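Sundow Puts Wooden Storage Boxes on Sale in July, Asks Shoppers to Lower Their Expectations

STOVCOMBE, June 16, 2018 - Sundow will begin selling the Okiren, a small wooden storage box with a windowed lid, at its Stovcombe shop this July. The first run is 300 boxes, priced at $35 each.

The company would like to say up front that a box does not make anyone tidy. Sundow has read the same claims its customers have: that the right container will calm a household, save an hour a day and possibly a marriage. We have tested plenty of containers and remain unconvinced.

"We sell boxes, so we have every reason to tell you boxes work," the company said in a statement. "Mostly they fill up. Then people buy another box."

The Okiren was put together with Morsy, a small woodworking shop that talked us out of a lock, a drawer and a scented lining. What was left is a hinged lid with a window, and dividers for tea bags, sewing thread, spare keys or whatever is rolling around in your kitchen drawer now. Large items will not fit. We checked so that you don't have to write to us.

Before agreeing to stock it, Sundow lent the box to 30 households for 3 weeks. Most kept it in order for the first week. By the third, several had batteries in with the tea. People did like being able to raise the lid and see every compartment at once, and we are willing to repeat that much. 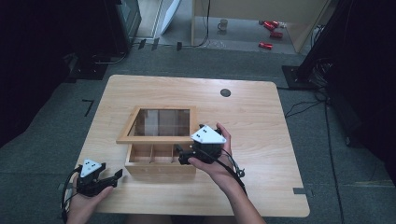
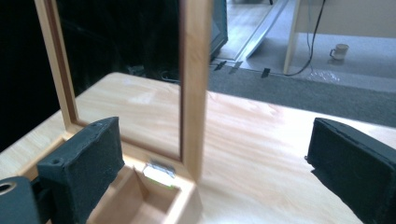
Sundow makes no promise that the window will stay free of fingerprints. Wipe it with a soft cloth. Do not put the box in the dishwasher, and do not store loose food in it, even if a website tells you to.

The Okiren may be returned unused within 30 days for a full refund. There is no membership, no refill plan and no matching set. Shoppers who already own a box they like should probably keep using it.

Orders open in July at the shop counter. Press samples can be requested from Sundow in Stovcombe and must be sent back.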